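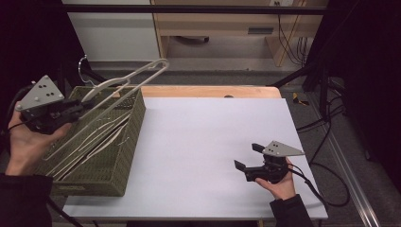 Živko Kovačević does not like the word "learned." He writes the planning code for Urnel, the tool his team at Drarex uses to turn hand-held gripper recordings into robot motion, and he has 681 recordings of hangers and a basket to argue from.

"People see a smooth replay and think the software knows what a hanger is," he told me. "It knows where the fingers went."

I asked about wire hangers, which overlap and hide each other. He shrugged. The pose tracker handles the markers well enough, he said, but the perception model still merges two hangers into one, and the planner believes it. "The planner believes anything. I wrote it, so I can say that."

A hanger with its hook off is worse. Urnel has one label for the whole object and none for the pieces.
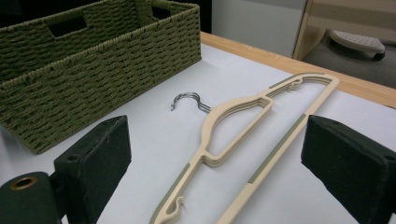 What version 2 would change

Kovačević wants a confidence score on every grasp, and a planner that can refuse. I said that sounded like February's promise again. "It is," he said. "We got 7 of the 10 fixes in. Ask me about the other three."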